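Six days on the Valanell

Thursday, December 2, 2021

We got back to Gonport on the Sunday with 19 hours on the engine for the whole trip, and most of that was the last day into a headwind.
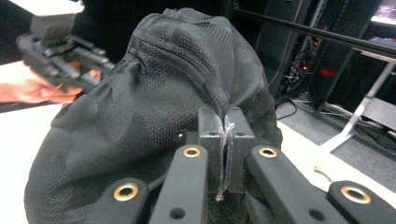 The Valanell is a 31-foot sloop we bought in October from a couple who had kept her on a swing mooring up the river at Kereo. She had sat for two winters and it showed. The hull was sound, the rig had been replaced not long before they stopped sailing her, and everything below the companionway smelled of diesel and old carpet. We pulled the carpet out the first weekend and took it to the tip.

The plan was 6 nights out, Kereo and back, with a stop each way at Wegener Bay. I had wanted to go further but the forecast had a southerly coming through on the Friday and we didn't know the boat well enough.

First problem was the bilge pump. The float switch stuck on the first night and the pump ran until I woke up and heard it. No harm done apart from the house battery being well down in the morning. I cleaned the switch with a toothbrush and it behaved for the rest of the week, but I've ordered a new one.

Wegener Bay was better than I remembered. Good holding in mud on the western side, five metres at low water, and only one other boat. The chart shows a rock off the southern point and I'd give it more room than the chart suggests, as there's foul ground well outside it. We had 30 metres of chain out and didn't move when the southerly arrived. It blew hard until lunchtime and then it was over. We played cards and ate most of the biscuits.

The upper river is shallow. We draw 1.6 and touched once on the bend below the ferry ramp, an hour after low tide, on soft bottom. Waited twenty minutes and floated off. The green marker there has moved or the bank has.

Costs, for anyone thinking of doing the same: the slip and antifoul before we left came to $1658, and we spent another $500 on lifejackets, flares and a second-hand dinghy that leaks at the transom. Fuel was next to nothing.

Still to do are the float switch, the dinghy, the forward hatch seal and the stove, where one burner won't stay lit. The mainsail also needs a new batten pocket, and the sailmaker can't look at it until after Christmas.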